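Chapter 3
Brakes: Turning Motion into Heat

Most of us learn about brakes the same way, by pressing a pedal in our parents' driveway and being thrown gently against the seat belt. It seems such a simple thing! And yet a good part of what makes a car pleasant to drive lives in that pedal, and I would ask you to be patient with me while we take the long way around it.

A moving car carries energy, and that energy grows with the square of its speed. Double the speed and you have four times as much of it to get rid of. The brakes turn nearly all of it into heat, at the discs and the pads, and then the air has to carry that heat away.
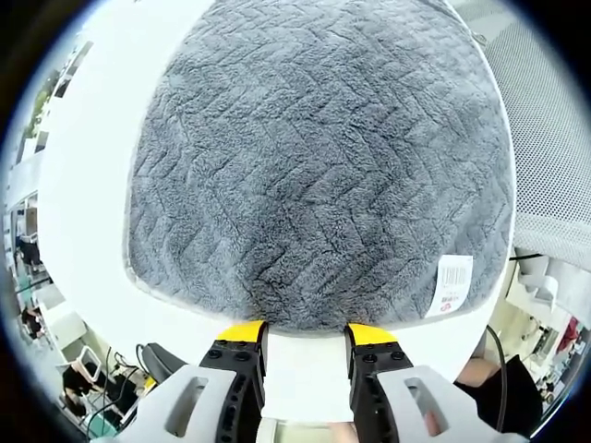 Figure 3.1 Gray mat with a herringbone pattern and a sewn-on care label.

When Kohei Ishida and I first taught this course, we spent 10 minutes on the pedal and the rest of the morning on the discs, and our students (quite rightly) complained. The pedal is a lever. Push it with your foot and the force is multiplied, often by 3 to 5 times, before the hydraulic system has done any work at all.
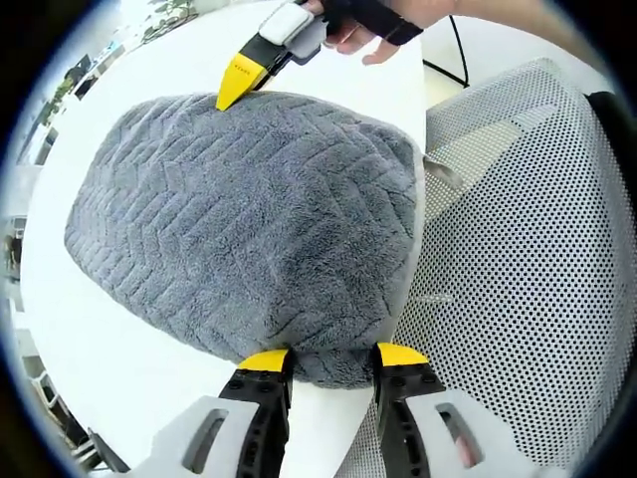
3.1 FROM THE PEDAL TO THE WHEEL

Behind the pedal sits the booster, then the master cylinder, and from there the fluid runs out through narrow lines to each wheel. Fluid hardly compresses, so a push at one end arrives almost at once at the other. Air, on the other hand, squeezes very easily, and a bubble in the line gives you that soft, spongy feeling older drivers love to grumble about. 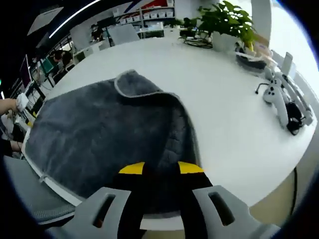 Figure 3.2 Towel on a round white table, far edge folded back.

At the wheel, the caliper presses a pad against each side of the disc. Saodah Ginting will take up pad materials in the next chapter, so for now keep just one word in mind: fade. It means the loss of grip that comes when the pads get too hot, and we will meet it again on the long downhill in Problem 5.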